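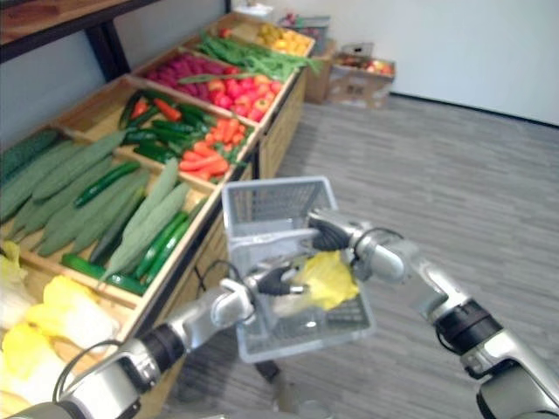 A basket is a basket, and anyone who pays extra for one with nice squares on the side deserves what they get. So wrote a reader when I mentioned that I'd be trying the Clirkico carry basket for the market stall and the pantry. I went in half agreeing. I've come out maybe a third agreeing.

June
By the Levov Market Notes desk

Clirkico sells the thing as a set of 3, light gray, for $45. The sides are an open grid of square holes, the rim is a bit wider than the body, and there's a handle to carry it by. The leaflet calls it a "complete produce carrying solution." It's a shopping basket. You have seen this basket in every grocery store you have ever walked into, and that was my main problem with it from the start.

Still, we used the set hard for two months at a small farm stand and at home, so I can say a few things in its favor. The mesh is useful. You can see that there's a napa cabbage in there without lifting anything out, which matters when several baskets are waiting behind a counter and a customer wants to know which one is theirs. Grit drops through the holes. You can rinse one under a hose and stand it upside down on the grass. Mine have stayed the same gray they were when they arrived, although gray is a forgiving color and I suspect that's the reason they picked it.

The rim is the best part. I mostly lift a full basket by the rim with one hand and keep the other near the handle, and the wide edge gives my fingers somewhere to go. The thin-lipped one I had before cut into my hands.

Now the complaints. The shape is a plain rectangle, and a big head of cabbage doesn't care for rectangles. One cabbage rolls. It sits against one end, the basket tips toward it, and you walk to the car with a lean. Two will wedge each other in place, and after that there isn't much room for anything else. The leaflet shows a basket filled to the top with greens and a loaf of bread laid across, and I'd like to meet the person who carried that anywhere. Leaf tips also poke into the squares, and if you drag the cabbage out in a hurry you leave shreds behind. Cucumbers are fine as long as they lie flat. Anything smaller than a cherry tomato is a gamble with those holes.

I also tried the matching display crates from Urnberg, the Mao line, since the two get sold side by side. These are wooden, with low dividers, and a row of them costs $225. That's a lot of money for boxes. I'll admit the low partitions work well: long gourds can be laid lengthwise and overlapped without sliding into the cabbages next door, and you can tuck cucumbers along the front edge where a hand will find them. Filled up, a long row of light wood looks very good, and I sold more gourds than I expected to. Whether that was the crates or a warm month, I couldn't tell you.

But light wood shows every stain. Wipe the crates down at closing or don't buy them. I'd skip them for home use altogether – nobody's pantry needs a gourd compartment.

One more gripe about the baskets. Clirkico says they nest. They do, and then they stick, and you end up with one foot on the bottom basket while you pull at the top one. A strip of cardboard between them fixed it for me. For $45 I'd have liked them to think of the cardboard.

Would I buy the set again? For the stand, yes, on sale. For a house, one basket is plenty, and Clirkico won't sell you one. Check whether your local hardware store has a plain gray basket with a wide rim first. If it does, pick it up by the edge with something heavy inside before you pay. Flimsy rims show themselves right away that way, and it costs you nothing but an odd look from the register.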